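How Does a Fridge Make Cold? (It Doesn't!)

When I was little I used to open the refrigerator really, really slowly, hoping to catch the light being off. I never managed it. But all that time standing there with my toes getting chilly made me wonder about something bigger. Where does the cold come from? Is there a block of ice hiding in the back? Does somebody fill it up with cold at the factory, like filling a balloon?

I found out years later, and the answer surprised me so much that I've been telling people about it ever since. A fridge doesn't make cold at all. It takes heat away!

Cold is just what we call it when there isn't much heat around. Think about a bathtub full of water. If you want an empty tub, you don't pour in "empty," you let the water out. A fridge does the same sort of thing with heat. It scoops the heat out of your milk and your leftover spaghetti and dumps it into the kitchen.

So how do you scoop up heat? You can try it on your own hand. Lick the back of it (go on, I'll wait) and then blow on the wet spot. Feels cold, right? The spit is turning from a liquid into a gas, and to do that it needs heat, so it grabs some from your skin. Scientists call this evaporation.

A fridge has a special liquid that goes around and around through thin pipes. It's called a refrigerant, and it's much better at this trick than spit. When it gets to the pipes that cool the inside of the fridge, it turns into a gas and soaks up heat. Then a pump called a compressor squeezes the gas tight, and squeezing makes it hot. The hot gas travels through more pipes on the outside, where it gives its heat away to the room and turns back into a liquid. Then off it goes again for another lap. That low humming noise you hear at night is the compressor doing its squeezing.

Now let's go inside. If you've only ever seen a fridge stuffed with food, you've missed the good parts, because the yogurt is in the way. I love looking at the walls of an empty one.

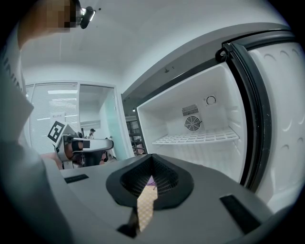

Lots of fridges have a fan tucked behind a cover on the back wall. The cover is called a grille, and it has gaps in it so air can get through while fingers and lettuce stay out. The fan pushes cold air around so you don't end up with one freezing corner and one warm one. You might find a vent too, which is a set of slits for air to flow through. Try not to push the big juice carton right up against either of them, or the air will have a hard time getting past.

Then there's the shelf. Have you ever wondered why some shelves are made of wire, with all those spaces? It's the air again! Cold air is heavier than warm air, so it likes to sink, and a wire shelf lets it slip straight down between the rods. The bad news is that things can drip straight down too. I once put a leaky bag of cherries on the top shelf, and the cheese underneath was pink by breakfast.

Some fridges have a little round dial for choosing how cold you want it. The dial works with a thermostat, a part that checks the temperature. When the fridge gets too warm, the thermostat switches the compressor on, and when it's cold enough, the compressor gets a rest. Please ask a grown-up before you turn it. My first fridge was a secondhand Miltus with a dial that went from 1 to 6, and I cranked it all the way to 6 because I thought that would be good for the salad. I had crunchy salad. It was the wrong kind of crunchy.

Next time the door's open, look along its edge and find the bendy rubber strip. That's the gasket, and it might be my favorite part of the whole machine. It squashes against the fridge when you shut the door and seals up the gap so warm air can't sneak in. Most gaskets have a magnet inside, too, which is what gives you that soft little tug just before the door closes.

You can test the one at home with a strip of paper:

Open the door and hold the paper so half of it is inside.
Shut the door on it.
Pull the paper gently.

If it's hard to pull, the seal is nice and snug. If it slides right out, try a few other spots around the door and tell a grown-up what you found. Sometimes the rubber just needs a wipe. Ours had jam on it.

One more question, and it's a sneaky one. Say it's a boiling hot afternoon and you leave the fridge door wide open to cool down the kitchen. Would it work?

Nope! The heat the fridge takes from the air in front goes right back into the room. And the compressor gives off extra heat of its own from working so hard, so after a while the kitchen ends up warmer than when you started. Plus your ice cream is soup. Close the door and go find a sprinkler.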